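I have been putting off writing about the table for weeks now, mostly because every time I sit down to do it I end up moving something. My sister says a table is for eating at, and she is right, but I like one that looks pleasant between meals too. So on Tuesday I made a pot of tea and started over, beginning with the gray woven placemat I ordered from Hoarau back in May.

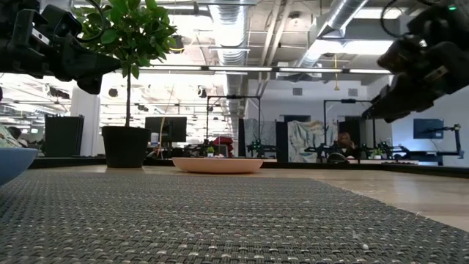

Zastard

The speckles are what won me over – dark gray, black and a bit of white, so crumbs hardly bother me anymore. Behind it went the little tree in its black pot, all glossy leaves on that skinny trunk, and then the pale pink dish, which I keep wanting to fill with something. Lemons, maybe? I also like the light blue bowl off to the left, though I went back and forth on blue with pink for longer than I care to admit.

Next I want to find three plain napkins that go with the mat, and I have my eye on a set from Itwood if they ever come back in stock.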